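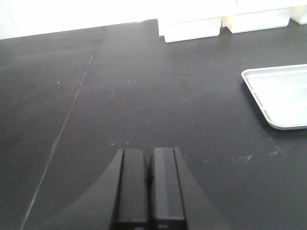

*Fig. 1. Matte black bench surface, with the pale line running across it.*

## 4. Bench surface and sink: care and daily use

This section covers the Pickering wet bench with blue base cabinets. Read it before the bench is used for the first time, and keep a copy near the sink.

### 4.1 Cleaning the surface

Dust and pale smears show up easily on a matte black finish. Most of them will wipe off. Scratches will not.

1. Move glassware and trays to one end of the bench.
2. Wipe with a damp cloth and a little dish soap.
3. Follow any seam along its length, then wipe again across it.
4. Rinse the cloth and go over the surface once more.
5. Dry with a paper towel.

**Caution:** Do not use scouring powder or steel wool. Do not drag containers across the top -- lift them.

### 4.2 Using the sink and faucet

1. Check that the sink is clear before opening any valve.
2. Turn the green handle slowly until you have a thin stream.
3. Rinse cups and beakers over the sink, well below the rim of the counter.
4. Close the handle by hand. Do not force it.
5. Wipe up splashes on the ledge behind the sink.

**Note:** After a long shutdown, run cold water for 9 minutes before filling anything you plan to use.
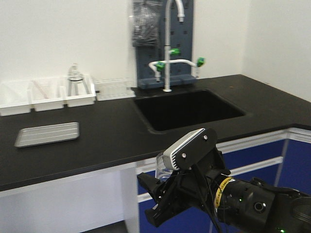 Joanne Kershaw asked that this part say plainly where wet glassware should go: on a rack or in a tray, she wrote, and never on the edge of the sink, where a sleeve can catch it. Her wording has been taken into 4.3.

### 4.3 Glassware on the bench

1. Put wet glassware on a rack or in a shallow plastic tray.
2. Keep beakers back from the front edge, especially at the angled corner, where people turn.
3. Do not fill a 100 ml beaker past the 50 ml mark if it has to be carried.
4. Put dry glassware away by the end of the day. 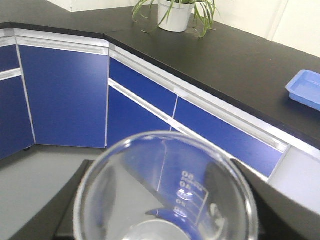
5. Keep houseplants out of the work area. Long leaves should be lifted aside before wiping under them, and the pot watered at the sink.
6. Empty trays before moving them.

### 4.4 Base cabinets

Wipe the blue fronts with a soft, damp cloth. Dry the metal trim under the counter lip, where drips collect. Report loose handles to Graham Cheetham before Thursday's check.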